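Otville's night-shift nap study finds people sleep better at home than they think

OTVILLE - If you have ever worked nights, you know the particular misery of crawling into bed at 8 a.m. while the rest of the street is starting its lawn mowers. A small project based at the Plavirley Community Health Center has spent the better part of a year asking what might make those mornings a little kinder, and in January it shared its first findings with a packed upstairs meeting room and two very large pots of decaf.

The project followed 200 people from Otville and the surrounding towns who work overnight, among them nurses, bakers, warehouse staff and a good many drivers from the Tollex freight depot out by the highway. They kept sleep diaries, wore simple wrist trackers for part of the time, and answered the phone (mostly with good humor) when the team called to ask how things were going.

The headline result surprised even the people who ran it. Participants guessed in their diaries that they were getting far less daytime sleep than the trackers recorded. On average they were off by 26 minutes a day, and the people who worried most about sleep were off by the most.

"I was one of the worst guessers in the building, and I helped write the diary," said Hye-jin Yeo, the sleep nurse who leads the project. "You lie there listening to the garbage truck and you feel sure you've been awake for hours. Then you look at the tracker and there's a good long stretch of sleep on both sides of that truck."

Yeo was careful to say that this doesn't mean night workers are getting enough rest. Most of them aren't. The group as a whole slept less than the day workers who are seen at the same clinic, and wrist trackers have their own troubles, sometimes counting a person who is lying very still as a person who is asleep. But she thinks the gap matters all the same, as worry about lost sleep seems to be a real part of what keeps people up.

The second half of the evening went to the practical side, and that was when the room got lively. Farzad Sadeghi, a pharmacist who helped with the phone calls, talked about food. Many of the people he spoke with were eating their biggest meal right before bed, partly out of habit and partly because the end of a shift is the first time they get to sit down. Others skipped the meal and grazed in bed instead, on crackers or candy or whatever had come home in a coat pocket.
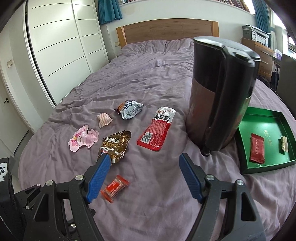 Sadeghi said he would never scold anyone for a snack, having raised two teenagers and worked a fair number of overnights himself. His suggestion was a modest one: eat something small and plain at the kitchen table, give it a little time, and then go to bed with the phone left in another room. People in the study who tried this for two weeks reported falling asleep sooner, although he pointed out that they had also been told to close the curtains, so it is hard to say which change did the work.

Darcy Grimshaw, who has baked bread on the overnight shift for 11 years, stood up to say that the curtains alone had been worth the price of admission. Admission was free, so this got a laugh - and then a long and very friendly argument about blackout liners, tinfoil and whether a cheap sleep mask does just as well. A driver near the back wanted to know about earplugs. Somebody else wanted to know about roosters, and there was no good answer on roosters.

Not everyone left convinced. Chang-ho Seo, a warehouse supervisor, said his crew's trouble has less to do with bedrooms than with schedules that flip from days to nights and back again in the same week. He would like to see employers handed the same findings as the workers. Yeo agreed with him, and said a short version written for managers is being put together now.

The team plans to keep following a smaller group through the spring, with a closer look at people who share a home with young children or with a partner on the opposite shift. There is room for 10 more households, and anyone who works at least three nights a week can apply at the front desk of the health center or ask for the study line when they call. The desk is staffed until 9 p.m., which should suit most people on their way in to work.

Copies of the sleep diary are free to take from the rack beside the desk, whether or not you join. Korean and Farsi versions are on the same rack, and a Spanish one is at the printer.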